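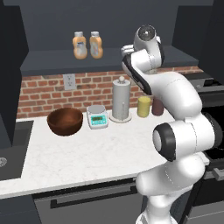 Simulated kitchen used in the Dagdag chore study, with the arm at the counter.

Call for participants: can a robot arm put away your kitchen things yet?
Posted 10/27/19

Sidik is looking for 68 adults to take part in Dagdag, a study of household chores done by machine. We want people who cook and clean up at home most days of the week. You do not need to know anything about robots or computers, and we would like most of the group to have no background in either.

What the study is about

A lot has been said lately about robots that will do the dishes. Our own view is that a single arm can do some small kitchen jobs under good conditions and does badly at most of the rest. Picking up one item from a clear stretch of counter is a fair thing to ask of it. Putting that item on a shelf with other things already on it is harder. Wiping around a paper towel holder without knocking it over is harder again, and we don't yet have a good way to say how much help a person would need to give.

All of the work you will see takes place in simulation. The kitchen has a marble counter, a brick backsplash, an open shelf, a stove and cabinets, and the arm works among ordinary things such as bottles, a kitchen scale and jars. We have 2,857 recorded attempts at short chores in our library, good and bad. What we lack is the judgment of people who do this work every day. An engineer may score an attempt as a success when the jar ends up on the shelf. Someone who has to cook dinner there may say it was put in a useless spot.

What you will do

You will come to our Warport office for 3 sessions, spread over the month of January. In each session you will watch recorded attempts on a screen and answer the same short set of questions after each one. Was the job done? Would you have to redo any of it? Would you leave the room while it was going on?

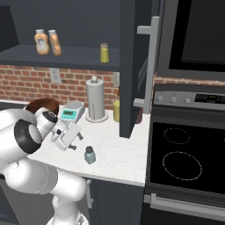

In the second session you will also steer the arm yourself, using a hand controller and a program called Mistero. The tasks are simple ones, such as moving a small jar or closing a cabinet door. Most people find it slow going at first. Your speed is not being graded, and we expect dropped items. Nothing in a simulated kitchen breaks, so please don't hold back on our account.

The last session is a group talk with 7 people at a table. We will ask which chores you would hand over today, which ones you would never hand over, and what you would want to see before changing your mind. People who think the whole idea is a waste of money are welcome and should apply.

Who can take part

You must be 18 or older and able to read a computer screen from a normal desk distance, with glasses if you use them. You should prepare meals at home at least four days a week. Paid kitchen workers may apply, including restaurant, school and hospital staff — please say so on the form, as we are keeping places for this group. Left-handed people can use the controller without any changes. If you have limited use of your hands, write to us before applying and we will set up another way to steer.

People who work for Sidik, or who live with someone who does, cannot take part.

Pay and travel

Each session is paid at the end of the visit, by check or gift card, whichever you choose. You keep the pay for sessions you finish even if you stop early. Bus fare is paid back with a receipt, and parking behind the building is free.

Your information

We record your answers, your controller movements and the sound of the group talk. We do not film you. Names are kept apart from answers and are removed once payment is done. You can leave the study at any time without giving a reason.

How to apply

Fill out the form on the Dagdag page or pick up a paper copy at the front desk in Warport. Tell us how often you cook, who you cook for, and the one kitchen chore you like least. Evening and Saturday sessions are available, but they fill up first, so list every time that would work for you. We will reply to everyone who applies, including those we can't place.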